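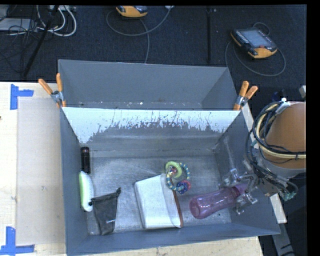

Two grey bins clamped together, orange-handled clamps

Dry slope or wait for snow? First trip booked for the Mindivdale hills

Been having lessons at the dry slope in Brullbridge, 7 so far. Can link turns, can stop, mostly. Club trip isn't till September (glacier). Do I keep going on the plastic or will it teach me bad habits? A bloke in the lift queue said it ruins your edges and your technique. Also boots, rent or buy? Mine from the hire desk hurt like mad on the shins.
Posted by Ilse Petersen, June 19, 2026

Dirk Rathjen
Keep going. Plastic is slower to turn on and it grabs, so you have to stand on the ski properly. Snow will feel easy after, first hour or so is a bit odd becuase it slides more. Wear gloves and long sleeves, always. Boots: buy if you're going more than 2 weeks a year, otherwise hire. Shin pain is nearly always a boot too big or done up loose at the top. One thin sock, nothing tucked in. Ask them to go down a size.

Olport
dont use your own good skis on it, the base gets hot and wears. hire ones are fine

Strobel
Never skied plastic but glacier in Sept is icy first thing, soft by 11. Go out later if your nervous. Top lift is at 2,061 m so take suncream.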